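February, 6:40 a.m.

Third week of the Tilahun cell at Mirnarthorpe. Target for the mixed-item bench is 50 picks per block, and yesterday the best block reached 47. The misses were logged as grip width errors, so I spent the first hour on the width table.
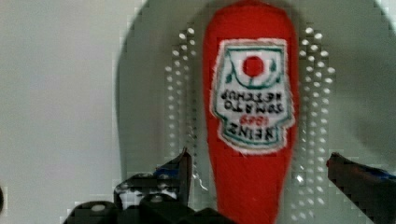
Finger opening is set per item. The old table had one value for all bottles, inherited from the Tornavcombe site, where everything is rigid. I split it into two classes, hard and soft, and lowered the closing force on the second.

The rota changed again. Two people came off hand sorting and now do exceptions - clearing stops, resetting items, writing the cause code. They walk less and wait more. One told me the waiting is harder on her than the sorting was. I put that in the shift log under comments, as there is no code for it.

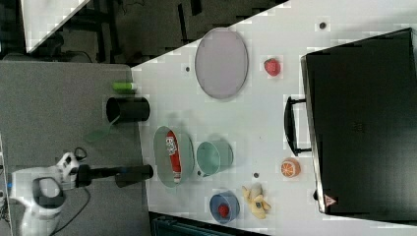

Layout is still done by hand before each block. The Trudevo manual allows for 300 item types, but we have entered very few of them, and each new one needs its own grasp height and approach angle. That is a job in itself, and it has no title or pay grade yet. I raised it at the 10 a.m. handover.
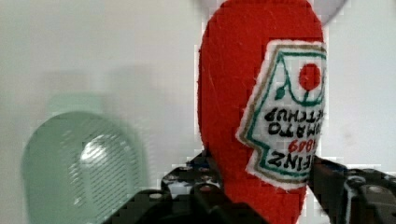
Force limits went in after lunch. The maintenance counter resets at 4,000 cycles, so finger pads are due next month. Need to order two sets - the supplier was slow last time. Tomorrow: approach angles for the bowls, then the rota again.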